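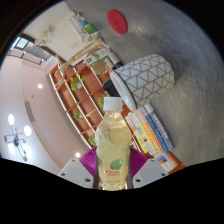 Clear bottle, white screw cap.

About Pododness

Pododness is a foot care practice in Jurnville. We look after feet, nails and the lower leg, and we fit insoles and advise on shoes. Most of the people we see walk a lot, stand all day at work, or have reached an age where reaching their own toes has become awkward. We also see children, runners and people with diabetes who need their feet checked on a regular basis.

The practice was opened in 2000 by Asger Holst, who still sees patients and still does most of the insole work. He had trained as a shoemaker before he trained as a podiatrist, and that order of things has shaped the place. A new patient is usually asked to bring the shoes they wear most, including the ones they are embarrassed by. The wear on a heel often tells us as much as the first conversation.

How we started

The first treatment room was above a key-cutting shop on the corner of Mapplebeck. It had a steep stair, and for a foot clinic this was a poor choice. Asger spent the early years going down to meet people on the pavement and treating those who could not manage the climb in their own homes. The home visits were meant to be a stopgap, but people liked them, and they have stayed part of the practice.

We moved to the ground floor when the key-cutter retired. The wall between the shop and the old store was taken down, the floor was levelled, and the front step was replaced with a ramp. We now have two treatment rooms and a workshop at the back, where insoles are ground and adjusted. If you hear a grinding noise while you are waiting, it is the workshop, and it stops fairly soon.

The old counter is still there. It is far too long for a reception desk, but it was built into the wall and would have had to be sawn up to get it out, so we kept it. Patients put their bags on it.

What we do

Routine care makes up the greater part of the day. This means cutting and thinning nails, removing corns and hard skin, and looking at the general state of the foot. An appointment includes time to talk. We would like to hear about the ache you have had since the spring, even if you booked for something else.

Ingrown nails are treated here, under local anaesthetic where it is needed. You will be given a sheet to take home that explains how to look after the dressing and when to come back. Please arrange for someone else to drive you, and wear or bring an open shoe.

Diabetic foot checks cover circulation, feeling and skin. With your agreement we send a note of the findings to your doctor. If we see something that needs attention elsewhere, we will tell you during the appointment and help with the referral.

Insoles are made from a cast or a foam impression. We watch you walk first, in shoes and without, and we may decide that you do not need insoles at all. A different shoe or a few exercises will sometimes do the job for much less money. When insoles are the right answer, we fit them, let you wear them for a while and then see you again to adjust them. The adjustment visit is included in the price.

Verrucas are a subject on which people hold strong opinions. Ours is that many of them go away by themselves, particularly in children, and that a painless one can often be left alone. We do treat them when they hurt or spread.

Shoes

We do not sell shoes. We used to keep a small stock, and found that it took up the workshop and made the advice feel less free. We do keep a list of local shops that measure feet properly and will order unusual widths, and we are glad to hand it out to anyone who asks, patient or not.

The advice we give most often is dull. Buy shoes in the afternoon, when your feet are at their largest. Stand up to try them. Have both feet measured, even if you are sure of your size, as feet lengthen and spread over the years. Leave a thumb's width in front of the longest toe, and remember that this may be the second toe and not the big one. A lace or a strap holds the foot back in the shoe and lets the toes lie flat.

The Lesudska evenings

Every September we begin a run of open evenings under the name Lesudska. The name comes from the walking club that first asked us for a talk. The club has since merged with another one, but the evenings carried on and the name stayed with them. They are free, and they deal with ordinary matters: blisters, how to cut a nail without leaving a spike at the corner, what to look for in a walking boot, how to check your feet with a hand mirror if you cannot bend easily.

The talk is short and the questions tend to be long. Bring your boots if you want them looked at. We have asked that people wipe the mud off first.

The people here

Asger Holst leads the practice and is responsible for clinical standards. He is in most days and keeps part of the week free for home visits. The rest of the team is made up of qualified podiatrists, a workshop technician and a receptionist, who share the running of the place between them. Everyone who treats patients is registered and insured, and takes part in further training through the year.

Students join us for placements from time to time. You will be asked beforehand whether a student may be present, and it is fine to say no.

Hygiene

Instruments are cleaned, packed and sterilised after each patient, and the packs are opened in front of you. Treatment chairs and surfaces are wiped down between appointments. Blades are used once and thrown away. We have added longer gaps between appointments this year to allow for cleaning and airing, so there are fewer slots in a day than there used to be and you may wait a little longer for a booking. Please come alone if you can, and wear a mask unless you are exempt.

Home visits are still going ahead. We will telephone first to ask if anyone in the house is unwell.

Booking and fees

You do not need a referral. Ring us, or call in at the desk and the receptionist will find a time. A first appointment is longer than the ones that follow, so please say if you have not been before. Fees are listed on a card at reception and will be read out over the telephone if you would like to know them in advance. If you have to cancel, tell us the day before so that the time can be offered to someone else.

We ask you not to file, soak or treat the feet just before you come. Nail varnish should be taken off, as we need to see the colour of the nail. Otherwise come as you are.

This page was last checked on October 11, 2020.

Contact | Fees | Home visits | © Pododness, Mapplebeck, Jurnville | Back to top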